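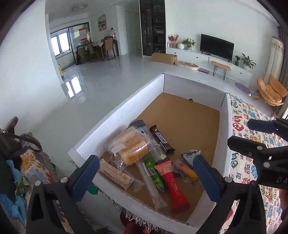 Zinash Yilma wrote to this column that a school canteen has 40 minutes to feed its students and cannot be expected to educate them in the same period. Her letter deserves a considered response, for it states plainly what many principals in the Womar district hold privately.

It is the view of this association that the canteen teaches regardless of its intentions. A student who buys lunch on 3 days of each week learns what a meal costs, how long one is permitted to sit, and whether food is something to be eaten at a table or on the way to the oval. These lessons are absorbed without a syllabus and are seldom examined by those who set the timetable.

The tender arrangements at Gallmont illustrate the difficulty. The contract, renewed in November, is assessed on price and speed of service. No weight is given to whether food is prepared on the premises, and the operator has responded sensibly to the terms offered. Shelf-stable goods require neither a cook nor a cool room. Criticism of the operator is therefore misplaced; the terms were written by the district.

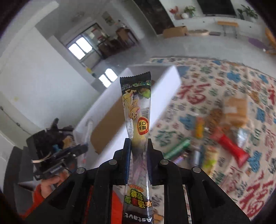
Individually wrapped snack food, with labelling in Chinese.

Masson College has taken a different course. Its lunch period was lengthened, its kitchen reopened, and a modest subsidy of $100 per week drawn from the general budget. The association does not claim that the arrangement would suit every school. Smaller campuses such as Pustano have no kitchen to reopen, and a centralised service would need to be considered for them.

We would ask the district to amend its tender criteria before the next round, so that on-site preparation and seating time carry a defined share of the assessment. We would also ask that parents be shown the criteria in draft. Ms Yilma is correct that canteen staff are already stretched, and any change which adds to their duties without adding to their hours should be refused.

Submitted to the district office, 12/4/24.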